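Wrapping Two Roses: A Talk With Vojtěch Bednárik
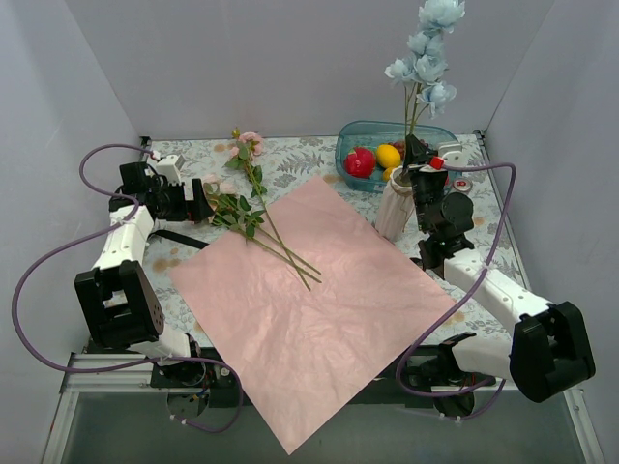
Two artificial roses on a sheet of pink tissue, with the fruit tray and blue flowers behind.

Vojtěch Bednárik has been wrapping flowers for most of his working life, and he still starts with the paper. Before he picks up a stem he wants the sheet flat on the table, turned so that one corner points at him.

"If the paper is square to the table, you get a parcel," he said. "Turn it on the point and you get a bouquet."

Bednárik learned the trade in a shop in Vetov, where he swept floors for a winter before he was allowed to cut ribbon. He later ran the wrapping counter at Droretti, a gift store in Cotmont, and now teaches a short class there in the evenings. Most of it is done with artificial flowers. Students wrap, unwrap and wrap again, and fresh stems would be finished by the second try.

He likes roses for beginners. The stems are long enough to hold, and the leaves show right away if the hand is too tight.

"Two is harder than a dozen," he said. "With a dozen, one bad stem gets lost. With two, you see both. I have them cross the stems low down, and the heads go where they want to go. Then you move one up or down until they stop bumping each other."

The crossing point matters more to him than anything that happens at the top. That is where the thumb goes, and later the tie. The bottom corner comes up over the stem ends first, then the left side, then the right. He folds the sides loosely and pinches only at the crossing.

Tissue is cheap and he treats it that way. He buys it in packs of 100 sheets, mostly pale colors, and uses the same sheet until it tears. A creased sheet doesn't bother him.

"People iron it," he said. "I had a student from Sumampouw who ironed every piece at home and brought them in a folder. They looked very nice. Then you fold one around a stem and it's wrinkled again."

Pale pink is what he reaches for when the blooms are pink themselves. Dark paper, he said, makes a light rose look washed out, and white looks like something from the pharmacy. He keeps the stronger colors for single stems in winter. In February the store sells so many red sheets that he gets tired of looking at them.

The table gets some thought too. Bednárik covers it with a printed cloth, leaves and flowers in gray-blue, and sets a few things toward the back: a teal tray of fruit, a white ribbed vase with a spray of pale blue flowers. Students have asked him to clear it all away. He says no.

"At home you will do this on the kitchen table, with the fruit there and the mail there," he said. "So learn it with things there. You only need as much room as the paper."

His classes take 4 people at a time. He tried a bigger group once and spent the evening looking for scissors. Each person goes home with a wrapped pair of roses, and with instructions to take it apart and do it over before the next class.

Asked how long it takes to get good, he thought about it -- he does not like the question -- and said that depended on the ribbon. Ribbon is the second class.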